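Play kitchen corner opens at the Horley toy library

Praroten, August 2023

The toy library on Horley Street has a new play kitchen corner, and families can borrow from it starting this month. The sets have toy fruit, dishes and a small toaster oven, and they are meant for children from three years old. 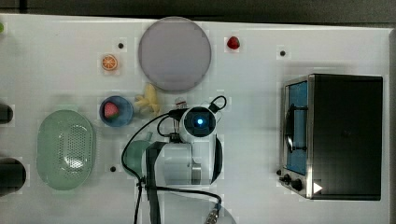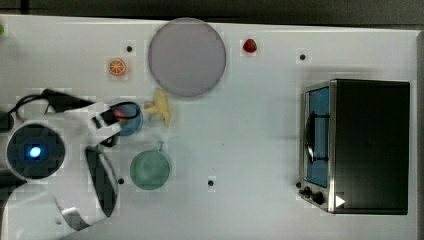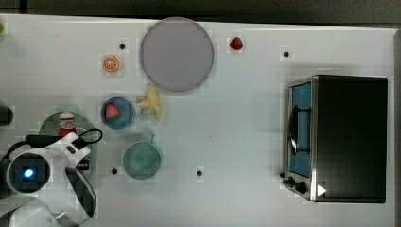 Toy fruit and dishes on a white table, with the big plate near the top and a strawberry to the right of it.

The library collected 1,320 euros for the corner at its summer fair in June. Most of the money went to the toys, and the rest paid for shelves and for storage boxes with lids. Before this, the library had only two kitchen sets, both of them old and with many parts missing.

Each family can take one box home for 13 days. Borrowing is free for members of the library, but lost parts must be paid. A list of the contents is glued inside every lid, and parents are asked to check it together with the child before they bring the box back — small fruit is the thing that disappears most often.

The library now has about 240 member families, many of them from Petek and the villages on the other side of the river. For those who can not come to Praroten easily, a pick-up point will be open in the school hall in Preto after the holidays. Boxes for Preto should be reserved one week before, by phone or at the desk.

The library also accepts toy dishes and toy food in good condition. Cloth food is welcome too, if it can be washed in the machine. Toys with batteries can not be accepted at the moment, because there is no place to test them. Donations can be left at the desk during the normal opening hours.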